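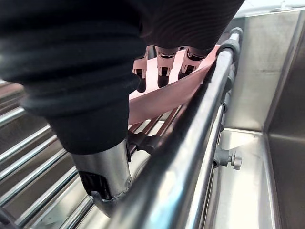

Stainless steel rail tube with pink sheet

Clastden Rail Tube, polished

A thick round tube in stainless steel for racks, carts and work stands. The surface is smooth and bright, so you can clean it with a soft cloth and warm water. Please do not use steel wool – it leaves marks.

Length: 700 mm
Maximum load: 80 kg, spread evenly
Item no. 137

Fittings are sold separately. Other lengths can be cut to your order from August, minimum 200 pieces. For a price, please write to Manuela Sorrentino in our sales office.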